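MacAulay Tennis Club Newsletter
Home | News | Fixtures | Ladder | Juniors | Contact
26 May 2002
By Fraser Carnegie

Ladder scoring and the change to the tie-break rule

The singles ladder opened in April under the revised scoring rules. Several members have asked for the rules in writing, as the sheet pinned up in the clubhouse left out the part on unfinished matches.

All ladder matches are the best of three sets. The first two sets are played with a tie-break at six games all, first to seven points with a margin of two. If the match stands at one set all, a match tie-break is played in place of the third set. The first player to reach ten points with a margin of two wins. For the ladder it is recorded as 1–0, with the points in parentheses.

The player who was due to serve next serves the first point of the match tie-break. The opponent then serves two points, and service alternates every two points after that. Ends are changed after every six points. Last year some pairs changed after every four, and two results had to be replayed for this reason.
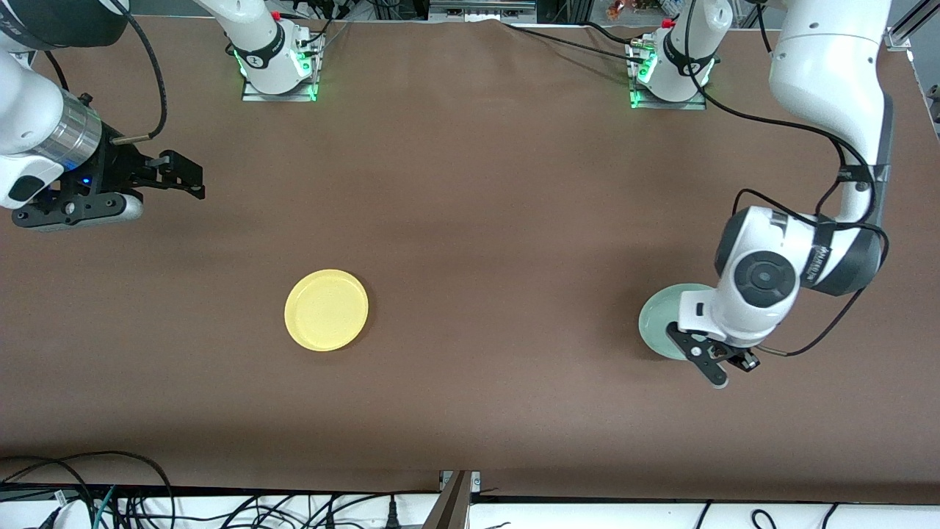
Liesbeth Van Loon wrote in after the first round to say that the match tie-break favors the big servers, and that a player who has worked through two long sets on clay should be given the full third set if both players want it and the court is free. She would also like the choice made before the first ball is struck, so that no one can ask for it after losing the second set.

The second point has been adopted. Players may agree to a full third set, but only before the warm-up, and the agreement must be noted on the result card. If the card is blank, the match tie-break applies. A full third set is played with a tie-break at six games all. The court booking is not extended for it.

Unfinished matches are resumed from the exact score, with the same server and the same ends. They must be completed within 12 days. After that the player who was ahead in sets takes the result. If the sets are level, the match is void and both players keep their places – this applies to rain and to bad light alike.

A challenge may be made up to two places above. The challenger supplies new balls. The challenged player keeps the used ones if he or she wins; otherwise the challenger does.

Results go to Ruairi Rankin on the day of play. Cards without both signatures will be returned. The challenge between Fraser Geddes and Catriona Innes, held over from the first round at one set all, will resume on Court 2 with the match tie-break, Innes to serve.

The doubles ladder keeps last season's scoring for now.

Back to top | Previous issue | Next issue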